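The hill at Pellside still has its marshals

The road up Pellside climbs for a little over a mile between stone walls, with a hairpin halfway and a cattle grid near the top that has to be plated over before anyone can drive across it at speed. Cars were first timed up it in 1922. Every August the road is closed for a weekend and they are timed up it again.

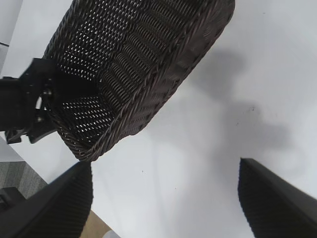
Hülya Baysal has been chief marshal for six years. Her work begins in the winter, when she writes to everyone who stood on the bank the summer before and asks if they will come back. Most do. The event needs 30 trained marshals on the hill before the first car can leave the line, and this year she had 31.

"One to spare," she says. "I'd like ten to spare. People get ill, or their car won't start, and then I'm on the phone at six in the morning."

Marshals at Pellside are unpaid. They get a camping pitch, breakfast on both days and a voucher for the chip van. In return they are on post by half past seven and stay there until the last run, with a break while the cars come back down in convoy. Each post has flags, extinguishers, brooms, a radio and a bag of cement dust for oil. The hairpin has double of everything.

The training day is held in the spring at a farm near the start line. New marshals learn the flags in the morning, then spend the afternoon putting out a fire in a scrap hatchback and practising how to approach a car that has stopped on its side. They are paired with an experienced marshal for the first season and aren't put at the hairpin until the second.

Bergþóra Oddsson moved to the village from Iceland and went to the training day because her neighbour was going. The neighbour gave it up after a year. Oddsson now runs the post below the cattle grid.

"It's the best place on the hill, but you can't see it from the paddock, so visitors don't walk up," she says. "You hear the engine from the hairpin and you know which car it is before it comes round."

The car most people wanted to hear this year was the Cernar, a single-seater built in a two-bay garage by the Yaman family and driven by father and daughter in turn. Sharing a car is common in hill climbing and it makes work for the start crew, who have to leave enough time between the two runs to get it back down, change the seat insert and warm the tyres. The daughter was quicker in practice. The father was quicker on the Sunday, by four hundredths of a second, after a shower had gone through and the road had dried at the bottom and not at the top.

Behind them the road car classes had the biggest entries for several seasons. A local tyre and exhaust firm, Ustau, put up the prizes, and there were first-timers in everything from small hatchbacks to an estate car with the child seats taken out.

The gate was more than 600 on the second day, good for Pellside and small by the standards of the bigger hills. Ticket money pays for the ambulance, the road closure, the insurance and the hire of the radios. What is left goes on straw bales and the wall fund. Walls do get hit. The farmer on the left-hand side rebuilds his own and sends a bill, and the one on the right prefers that the club does it.

There was one long stoppage this year, when a saloon lost a wheel above the hairpin and dug a groove in the tarmac. Nobody was hurt. The groove took forty minutes to fill and sweep, and the second timed runs for two classes were cut as a result. Some drivers complained. Baysal says she would do the same again, and that the road surface at that corner needs looking at before next summer in any case.

Her letters go out after Christmas. Anyone aged 16 or over can apply to train, and those under 18 work away from the track, in the paddock or at the assembly area. No knowledge of cars is needed. Good boots are, and a waterproof coat that isn't red or yellow, so that it can't be mistaken for a flag.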